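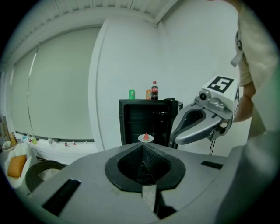
3.2 The small refrigerator as a shared shelf

Of all the objects we followed in the Trullside homes, the mini refrigerator gave us the most to talk about. We had expected it to be a minor item, a spare place for cold drinks, and we gave it only a short block in the interview guide. People wanted to say far more than that! They told us who was allowed to open it, what could be left in it overnight, and why the top of it was always full.

The top turned out to matter a great deal. A full-size refrigerator is too tall for most people to use as a counter, but a small one standing on the floor offers a flat surface within easy reach, and residents treated it as part of the appliance. Figure 3 shows a typical arrangement. Two soda cans and a plastic bottle of dark cola with a red cap stand on top of a black mini refrigerator, and the door is open on its wire shelves. A wedge of watermelon sits on a small white plate in front of the open compartment.

Figure 3. Black mini refrigerator with drinks on top and a plate of watermelon in front.

Boychuk's account of kitchen storage splits it into "kept" and "waiting" goods, and we found the second term wonderfully useful. Drinks on the top surface were nearly always described to us as waiting: waiting to go in, waiting for a guest, or waiting for somebody to claim them. Of the 42 residents we interviewed, 40 used the top of the refrigerator this way at least once a day. The remaining 2 had placed a microwave there and put their waiting goods on a windowsill.

Cut fruit followed different rules. A can can stand out all afternoon and still be offered to a visitor, while a slice of melon has a short life and asks for a decision. Residents spoke of fruit on a plate as already given to someone, even when they could not say to whom. One described it as "food that has left the fridge in its mind," a phrase we have borrowed ever since.

We see a clear link here to the Jorkau study of office break rooms, where plates also carried stronger claims than packages did. The homes add something new, though. In a break room the claim is settled by a name on a label, and in Trullside we found almost no labels at all. People relied on the dish, the spot, and the time of day, and they read these signs quickly and well. Section 3.3 takes up the question of the spot, using the floor plans drawn by residents.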